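The Basket Case
Does a wire tray really tidy a desk?
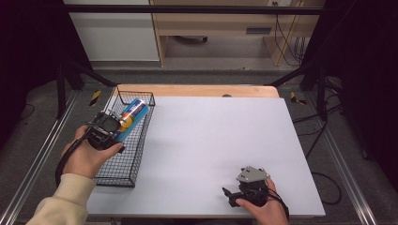 Every November the storage people discover that our homes are a disgrace, and every November the cure is a basket. I have bought 19 of them in five years. I still can't find the scissors.

Naheed Chaudhry, who plans storage for Sandik, told me on Tuesday that a shallow black mesh tray "gives loose things an address". Perhaps. A blue can lying in one looks to me like a can that needs putting in the recycling - only now it has a fence.

Abimbola Nwankwo is kinder. She runs tidying mornings at Amar, 129 pounds a head, and swears by a low rim because you can see what you've dumped. Fair enough. But she also admits that most of her clients own too many baskets, and she sends the spare ones to the charity shop first.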